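Section 5: Setting up artist alerts in Vitley

Vitley sends a notice when an artist you follow gives an interview, announces a concert or appears at a public event.

1. Sign in and open Alerts.
2. Type the artist's name and select the correct profile.
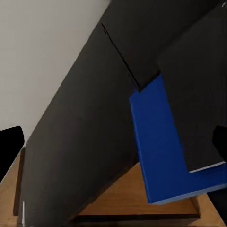 Fig. 6 - Flat blue object at the gripper

3. Choose the types of story you wish to receive. Interviews and tour news are switched on by default.

Note: Each account may follow up to 40 artists.

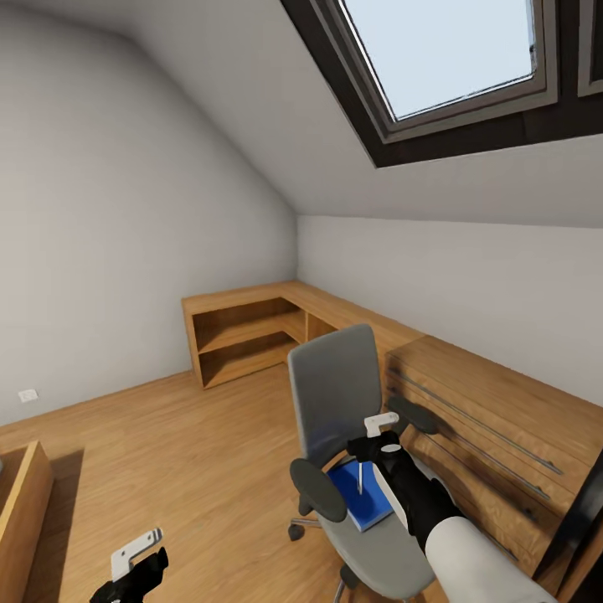 Can I follow a band and its singer separately?
Each has its own profile, and both may be added to the same account.

4. Under Sources, tick Kidach for red carpet reports or Pelis for chart news - or both.
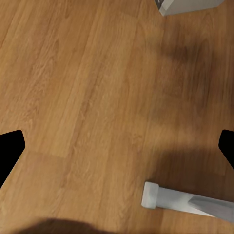
Why do I receive the same story twice?
Two sources have carried it. Switch on Group Similar Stories in the Alerts menu.

5. Set your quiet hours and press Save.

Caution: Removing an artist also deletes all saved stories
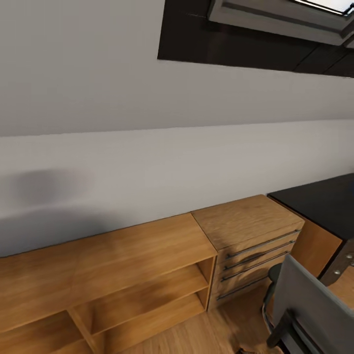

filed under that name. Copy any you wish to keep to the Lawal folder before you press Remove. If error 463 is shown, sign out and repeat step 2.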